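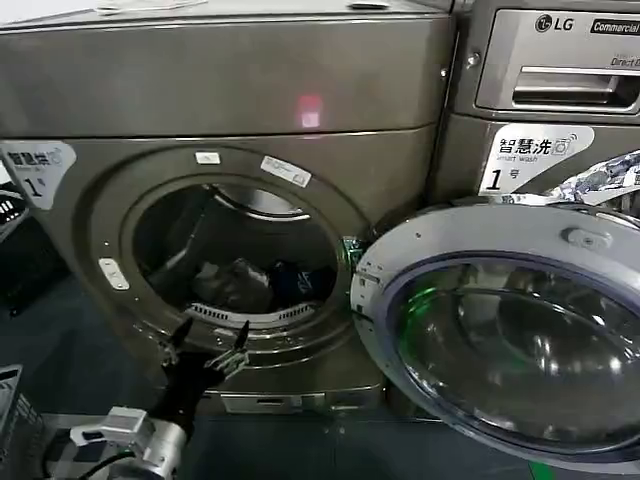

Figure 3. Front-loading machine with dark laundry in the drum.

4. Second books and the problem of the recap

4.1 Why I went looking at the middle

I came to this part of the study as a reader first and a researcher a good while later, and I think that shows, so let me own up to it. I love the second book in a trilogy. I love it even when it's a mess (it often is a mess!), and for years I'd been telling students that the middle volume of a young adult series has the hardest job on the shelf without ever having checked whether the pages back me up. Section 3 dealt with opening volumes. In this section I look at the first chapters of second books, and mostly at one thing in them, the recap: all those sentences whose job is to remind you who everybody is and why they're bleeding.

The set is made up of 87 second volumes, all young adult, all fantasy or science fiction, all written in English and all with a first-person narrator somewhere in the opening chapter. I left out series where the second book follows a completely new cast, which hurt, as a couple of my favorites do that. I also left out books where the recap sits in a separate page before chapter one ("The story so far"). Those pages are fun, and some are very well written, but they're doing a different job and the narrator usually isn't the one talking.

4.2 What I counted as a recap

I marked a sentence as recap if a reader who had just closed book one would already know everything in it. That sounds simple and it's a pain to apply. Take a line such as "My brother still wouldn't look at me." If you've read the first book you know there was a fight, but you don't know that he still won't look at her, so the sentence is half old and half new. I ended up calling these mixed sentences and giving them their own pile. When I was torn between two piles I went with mixed, and I'd do the same again.

In all I marked 2134 sentences as recap or mixed. I read every opening chapter twice, once straight through with no pencil in my hand and once slowly. The first reading mattered more than I'd planned. On the slow one I kept finding recap sentences I had sailed right past the first time, and after a while I began putting a small star next to those, just out of curiosity. The stars turned into section 4.4.

The marking was all done in Druleo, the same annotation tool as in section 3, with the same tag set plus the one new tag for mixed sentences. The tool doesn't like it when a sentence runs over a scene break, and I had to split a handful of those by hand.

4.3 Where the recap sits

My guess going in was that recap would be front-loaded, with a big lump on page one and then a clean run into the new plot. For some books, sure. The ones that open on a quiet morning after the big battle nearly always lump it. Somebody wakes up, looks at the ceiling, remembers the war. You know the kind of page I mean.

But the books that start in the middle of trouble spread it out much more than I expected, and they lean heavily on mixed sentences to do it. The clearest case in the set is Clama, the second of the Lins books. The first volume ends with the narrator on the wrong side of a locked gate and the second picks up on the same night, with the gate still locked. There's no room for a lump. So the old facts come in sideways: her hand hurts, and that's the burn from book one; she counts the people with her, and comes up one short, and that's the death from book one; she's got a coat on that isn't hers. I marked eleven mixed sentences in the first three pages and only one plain recap sentence, and that one is spoken aloud by a guard who has every reason to say it.

Compare Calness, which also starts on the same night its first volume ended, and stops dead on page two for a paragraph and a half of history. I like Calness a lot, I want to be clear about that, and it gets going again beautifully once they reach the river. The paragraph and a half is still there, though, and on the first reading I noticed my eyes sliding down to the next line of dialogue.

Chapter length muddies all of this. A short opening chapter has less space to hide things in, and several authors deal with it by pushing the recap over into chapter two, which I wasn't marking. I went back and looked at the second chapters of the shortest ones, casually, and yes, there it was. I haven't added those sentences to the count. Anyone repeating this should probably mark a fixed number of pages instead of a chapter and save themselves the grumbling.

4.4 The recap you don't notice

Back to the stars. Of all the recap and mixed sentences, 132 got one, meaning I had read straight over them the first time without feeling reminded of anything. I know how this looks as a method. It's one reader and one reading, on a couch, and a person who'd never met these series would star different lines. I still think the pile is worth talking about, if only as a place for somebody with more readers to start.

What the starred sentences share, mostly, is that the narrator wants something while saying them. She's arguing or bargaining or hiding, or working out which door to use, and the old fact is a tool she grabs on the way past. Very few of them are memories. Hardly any use the word "remember," or its cousins "ever since" and "after everything that happened," and those phrases turn up all the time in the unstarred pile. Voice counts for a lot here too. Narrators with a strong spoken style, with dropped words and run-on sentences and a habit of correcting themselves, get away with repeating things, the way a friend telling you a story does. You don't mind hearing it again because you like the telling.

Split narration is the other big help. Where a second book adds a new narrator beside the old one (a favorite trick of the middle volume, and one I'll come back to in section 5), the newcomer can be wrong about book one. She's heard it secondhand, or from the enemy. We get the old events again and this time they're bent, and we sit there wanting to shout at the page. That's recap by my definition in at least part of each sentence, and it was some of the best reading in the whole set.

4.5 Some limits

A few things to keep in mind before leaning on any of this. The set is small, and I picked it from what I could borrow or already owned, so big sellers are in there more than they should be. I had read most of the first volumes before, some of them long ago, and a freshly remembered first book makes every recap feel longer. I tried rereading the last chapter of each one before starting its sequel, and managed it for most. Audiobooks may be a different matter altogether. You can't skim a voice, and a paragraph of history that my eyes jump in two seconds takes a narrator the best part of a minute.

I also didn't look at adult series, where second books can run long enough that a 200-word recap barely registers. In the shorter young adult openings the same 200 words can be most of a page, and the comparison would need some kind of scaling I haven't worked out yet.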